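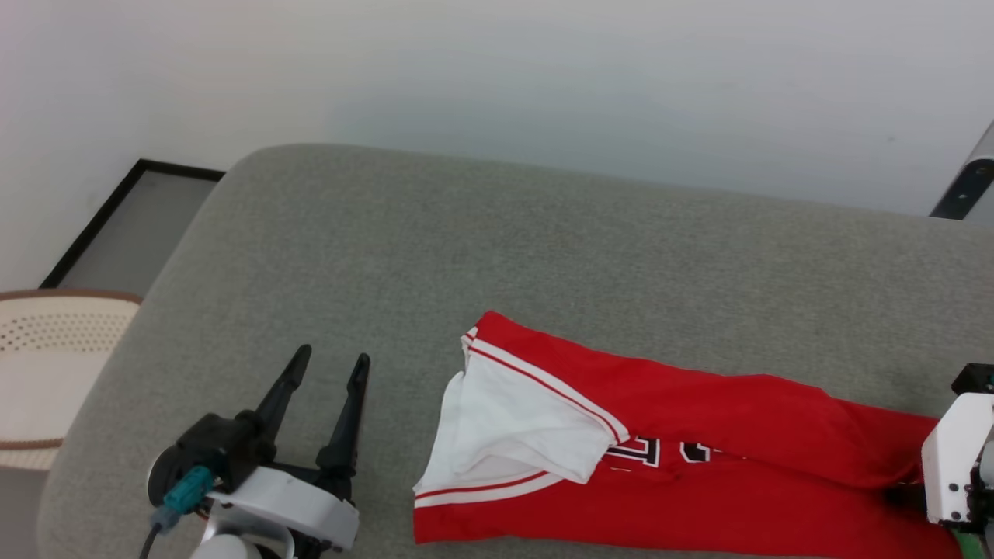

What should you do first if a folding robot shuts its gripper and won't open it again? Press the stop, then cut the power to the gripper motors separately, and only after that put your hands anywhere near the fingers.

I'm writing this up as a thread as three people have asked me what went wrong with our folding setup in March, and I keep giving a slightly different version depending on how much tea I've had.

Short version: right gripper closed on a shirt and stayed closed. Stop button pressed. Arms stopped. Gripper carried on squeezing. My finger was in there for a bit of it. Finger is fine! Bruised nail, lots of swearing.

Longer version. We run two arms side by side over a padded seat, each with a small motorised gripper, and the job at the moment is sports shirts. Red basketball top, mostly. It's slippery, it has a lining that wants to go its own way, and the piping makes a hard ridge that the fingers either love or hate.

The routine goes: right hand pins one end, left hand comes in open, takes the edge, lifts, carries it over, lets go, smooths. Then they swap jobs. When it's going well it's lovely to watch and I have wasted whole afternoons doing so.

On the bad run the right hand pinned its end as usual. Left came in, got its bit of shirt, began to lift. Then the right was told to open and just didn't. So now you've got both arms holding the same shirt and the left one pulling away.

The fabric went tight like a drumskin. Levente Sipos (my other half on this project, in the work sense) shouted "stop it" from the kettle, and I hit the big button.

Both arms froze, which is what I wanted. I took that to mean everything was off. It wasn't, and that's the bit I'd like people to read twice.

On our rig the stop button cut the arm joints. The grippers were on their own supply, added later by us, through a Tuten power board that had a spare output. So they were live the whole time and the right one was still trying as hard as it could to close.

I reached in to work the shirt free, got the lining out from under one finger, and the gap I'd made got filled by me. It took 2 seconds for Levente to get to the wall plug. They were long.

So there were two faults really, and I'll take them one at a time.

Fault one, why it wouldn't open. I was sure it was the wrist cable. I'm always sure it's the wrist cable. I wiggled it, reseated the connector, ran the hand open and shut with nothing in it, all perfect. Put the shirt back, ran the routine, stuck again by mid-afternoon.

Levente went and read the logs like a grown-up. The gripper motor had got to 80 degrees. At that point its own protection kicks in and it stops listening to new position commands, and the Jusbridge controller (which is our nickname for a box of our own making, don't go looking for it in a shop) didn't pass the warning on. It sent "open", got no reply, and moved on to the next step as if all was well.

Why so hot? My fault. I'd set the pinning grip far too strong after a week of the top sliding about. It was squeezing flat out for the entire time the other arm was working, over and over, with no rest. The little motor was cooking itself to hold down a shirt that weighs next to nothing.

I'd never have spotted it by looking. A hand gripping a shirt sensibly and a hand gripping a shirt with everything it's got look the same from the chair.

Someone's bound to ask, so: we'd done more than 2,000 folds on that gripper before this. That made me far too relaxed. Most of those were tea towels, which need hardly any grip, and I'd lumped them all together in my head as "tested".

Fault two, the stop button. That one had been there since the day we wired the grippers in and had never shown up, as we'd never had to stop with one clamped on something and then stick a hand in.

What we changed:

Gripper power now goes through the same stop as the arms. Press the button, the lot goes dead. The fingers on ours go slack with the power off and you can push them apart by hand. Check yours before you copy me! Some sorts lock when they lose power, and you'd need another way to open those.

The routine waits for a "yes I'm open" before the other arm lifts. If that doesn't come, both arms stay put and it beeps. The beep is horrible and Levente chose it.

Pinning grip turned right down. We put a strip of rubbery stuff from Caldeira on the fingers to try and make up for it. Mixed results so far. Good on the body of the shirt, a bit too grabby on the lining.

Motor temperature is on the screen in big numbers now, and the run pauses itself well before the cut-out point.

And a rule, written on tape and stuck to the bench: no hands in until somebody has said "dead" out loud. I feel daft saying it when I'm on my own. I say it.

Still not sorted: the top slides more than it did, so the fold comes out skewed and the white flap ends up wherever it fancies. I've been told Fosska do a softer finger pad, so that's next on the list if I can get hold of a pair.

Also the gripper that overheated now makes a faint ticking noise when it opens. Levente can't hear it. I can. I've got a spare ready and I'll probably swap it this week just to get some peace.

If you've bolted extra bits on to an arm after you bought it, go and press your stop button tonight with the extra bits running, and see what's still moving. Tell me what you find, I'm nosy.

Print this page
E-mail this to a friend

Related
Tea towels, and why we started with them
Moving the left arm for the third time
Which cable was it? A short history of me blaming the wrist
Levente picks a beep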